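Chasing the Brilta promo

20th November
By the record shelf columnist

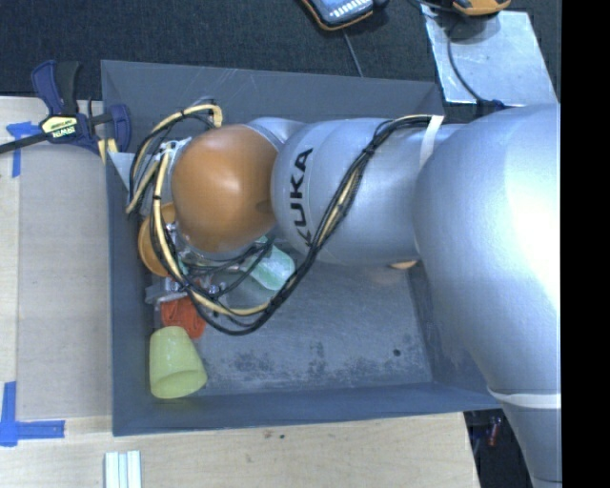 So what makes a promo CD worth hunting down when the album itself is in every op shop? Mostly the mix – labels sent out early versions, and now and then a different take slipped through.

My own weakness is Brilta, the second Semaan album, from 2000. The shop copy has 11 tracks and I'd played it to death before I heard there was a card sleeve sampler with 3 songs on it, pressed by Greser for radio stations. One of them runs 80 seconds longer than the version I knew (all guitar, glorious!).

I found mine in June, in a box of singles at Stositz, my favourite second-hand shop. The sleeve was a bit scuffed and the colour had faded along the spine, but the disc plays beautifully. I paid 3 dollars and walked out very quickly.

I'm still after the cassette version – if you've got one in the garage, write in and tell me what's on side two.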